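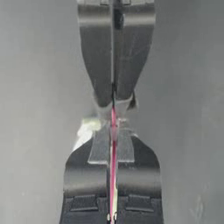 Drulham Wrist-View Gripper Kit: README and Data Card

Release date: 2025-10-06
Maintained by: Samden Handling Systems, Kit Documentation Office
Applies to: Drulham two-finger kit, standard fingers, with the sample recordings supplied on the kit drive

Summary

The Drulham kit is a two-finger gripper with a wrist-mounted camera, a control box and a set of recordings made with the same hardware. It is sold by Samden to laboratories, teaching workshops and light assembly users who need to pick up and hold small, thin or flexible items. The recordings are supplied so that a buyer can test viewing, playback and training software before the gripper is mounted on an arm.

This file covers the contents of the kit, the structure of the recordings, the known limits of both, and the terms on which they are offered. Wiring and safety instructions are in the printed installation guide and are not repeated here. Where the two documents differ on any matter of installation, the printed guide applies.

Contents of the kit

Gripper body with two standard fingers, fitted
Wrist camera and bracket, fitted
Control box with power lead
Data cable and arm cable
Spare finger pads, one set
Adapter plate, Larkden pattern
Kit drive with recordings, playback tool and this file
Printed installation guide

The adapter plate fits arms that use the Larkden hole pattern. Plates for other arms are available on request and are quoted separately. The kit does not include an arm, a table or a calibration target.

Intended use

The gripper is intended for indoor use on items that can be held between two closing fingers. Typical items are strips, ribbons, tags, cards, short lengths of cable and small molded parts. It may be used for teaching, for method development and for repeated handling tasks under supervision.

The recordings are intended for the following purposes:

Checking that playback and conversion software reads the files correctly
Training or testing models that judge whether an item is held between the fingers
Studying how thin material appears from the wrist when the fingers are closed
Classroom exercises

They are not intended as evidence of gripping force, of cycle life or of suitability for any particular production line. Buyers who require figures of that kind should request a bench report for their own material.

Uses outside the scope of the kit

The kit is not approved for handling food, medical supplies or live animals. It is not sealed against liquids. It must not be used to lift any item above a person, and the recordings must not be used as the sole basis for a safety function.

Recording program

The recordings were made at the Samden test room in Kahsay during October. There are 500 sessions in the release. Each session is one attempt to approach, close on, hold and release a single item. Sessions in which the item was missed or dropped have been kept, and they carry their own outcome label.

Items were drawn from 7 groups: ribbon and strip, cord, card, fabric, foam, molded plastic and small hardware. The groups are not equal in size. Ribbon and strip is the largest, as it was the main subject of the trial and remains the most frequent subject of customer inquiries. Small hardware is the smallest and should not be relied on for training without further material.

Operators worked from a written sheet that named the item and the starting position. They were free to choose the angle of approach. No attempt was made to standardize speed between operators, and differences in style can be noticed on playback.

File layout

Each session is stored in its own folder. A folder holds four files:

video: the wrist camera recording
state: finger opening, motor current and time
notes: item group, item name and operator remarks
outcome: a single label

The video and state files share one clock. The playback tool lines them up when a session is opened. Users who write their own reader should take time from the state file and match the video to it. The reverse method has been tried and gives uneven results on older computers.

The outcome label takes one of these values:

held: the item stayed between the fingers until the release command
slipped: the item moved in the grip but was not lost
dropped: the item left the grip before the release command
missed: the fingers closed without the item
unclear: the reviewer could not decide

Labels were assigned by a reviewer who had not operated the session. The reviewer watched the video with the state trace open beside it. Sessions marked unclear have not been corrected or removed, and users are asked to leave them out of any score they publish unless they say otherwise.

Sampling and division of the data

The release is divided into a training part and a test part. The test part contains 48 sessions, chosen so that every item group is present. No item in the test part appears in the training part, although items of the same group and similar color may. The division is listed in the index file at the top level of the drive. Users who report results are asked to keep to it and to name the release date.

Camera view and its limits

The camera is fixed to the wrist and looks at the fingers from a constant position. This gives a steady view of the grip itself and a limited view of everything else. Three consequences should be understood before the recordings are used.

First, the fingers cover a large part of the image when closed. An item thinner than the finger faces may be visible only along the seam between them, and in some sessions only a narrow band of color can be seen. Models trained to find whole objects generally perform poorly on such sessions. Marking the held portion as a line has given better results in our own trials than marking it as a box.

Second, the surroundings are plain in many sessions. This makes the fingers easy to separate from what lies behind them, and it also means that a model trained only on this release may fail in a crowded workspace. Samden recommends adding recordings from the place of use.

Third, shiny or pale surfaces near the grip can produce soft bright areas in the image. These were not edited out. The notes file mentions them where the reviewer considered them likely to mislead.

Length of a held item should not be estimated from this camera. The view carries no depth measurement, and an item may continue well outside the image.

Setting up the gripper for comparable recordings

Buyers who wish to add their own sessions in the same form should follow this order.

1. Mount the gripper with the adapter plate and tighten the plate screws evenly.
2. Connect the arm cable, then the data cable, then power.
3. Open the fingers fully and wait for the ready light on the control box.
4. Run the closing check with no item present. The fingers should meet along their full length.
5. Start the recorder and confirm that both finger faces are in view when closed.
6. Place the item and begin the session.

The closing check should be repeated after any change of pads. If the fingers meet at one end before the other, the pads are not seated. Remove them, clean the faces with a dry cloth and fit them again. Shims must not be used.

For thin material, begin with the low closing setting and raise it one step at a time. The low setting is sufficient for most ribbon and paper. A higher setting may mark soft material and does not always improve the hold. If the item slides lengthwise under light tension, replace the pads before raising the setting further.

Care

Finger pads are wearing parts and are not covered by the warranty. They should be inspected at the start of each working day and replaced in pairs. Adhesive, chalk and fine fiber shorten their life. The camera cover should be wiped with a soft dry cloth only – solvents cloud it, and a clouded cover cannot be restored.

Known issues in this release

The playback tool can open up to 4 sessions at once. Opening another closes the oldest window without a prompt, and any unsaved marks in that window are lost.

Motor current is reported in the control box's own units. A conversion table is planned. Until it is issued, current values should be compared only within recordings from the same box.

A small number of notes files use the word tape for material that other files call ribbon. The index file uses ribbon throughout and should be preferred when sorting.

Privacy

Recordings were made without sound. Sessions in which an operator's face could be recognized were withdrawn before release. Hands appear in some sessions while an item is being placed. Operators are not named in any file.

License and terms

The recordings may be used, copied and adapted by the buyer and by the buyer's staff and students. They may be passed to a third party only with this file attached. Results based on the recordings may be published without prior approval. The playback tool is licensed for use with the kit and may not be sold separately.

Samden supplies the recordings as they are. Errors reported in writing will be reviewed, and accepted corrections will be listed in the change record on the kit drive.

Support

Requests should state the serial number on the control box, the name of the session folder if a recording is concerned, and the arm to which the gripper is fitted. Requests for special fingers or adapter plates should be sent to the sales office with a drawing or a sample of the item to be held. Samples are returned only when this is asked for at the time of sending.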